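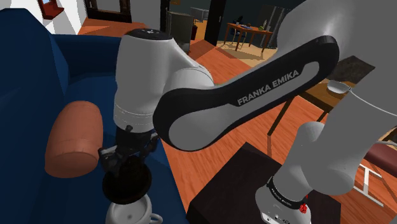 Posted by crumbtray_dave, 15 Jan 2026, in Jaltthorpe Makers > Robots & Automation

So are we there yet? I've been running the Lokwood flat in simulation since July, and the chore of the week is putting a lid on a mug. One Franka arm, one white mug, one dark round lid. Doing it myself takes a second and I can complain about the bins while I do it. The arm needs 30, and that's when it's in the mood.

I still say we're closer than people think. Discuss, politely if you must.

----
grumbleweed
We are not there. It's a lid. My nan can do lids. It's also a simulated lid, so you haven't even got as far as a real one going under the fridge.

----
ohm_sweet_ohm
Bit harsh. 2212 tries in simulation cost him some electricity. The same number in my kitchen would cost me 2212 mugs. What's your success rate, Dave?

----
crumbtray_dave
Depends how you define success. I've put 3000 runs through it and about 20 per cent fail, nearly all in the last centimetre. Getting over the mug is easy. Letting go nicely is where it all goes wrong. View from nearer the hand:

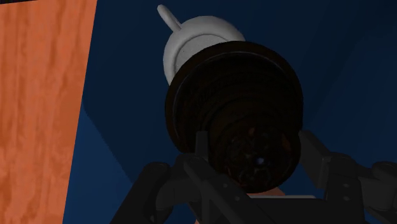

The dark disc and the gripper, close up.

----
grumbleweed
I can't tell which bit of that is the lid and I've got thumbs and a degree. No wonder the poor thing struggles.

----
two_left_feeders
At work we have a Berard packer that puts caps on jars all day and never sulks. Shop floor chores have been done for years, as long as the jar turns up in the same place every time. Move the guide rail a finger's width and it caps thin air until somebody hits stop.

----
ohm_sweet_ohm
Which is the whole argument, surely. Nothing in my house has ever turned up in the same place twice. I'd want it to find the mug first.

----
crumbtray_dave
Mine gets moved between runs, in fairness. Only by a bit. I'm trying the Woldemariam grasp planner next, will report back.

----
grumbleweed
Wake me when it does the washing up. Or the duvet cover. I'd pay proper money for the duvet cover.

----
two_left_feeders
Duvet cover seconded. Dave, post the planner settings when you've got them.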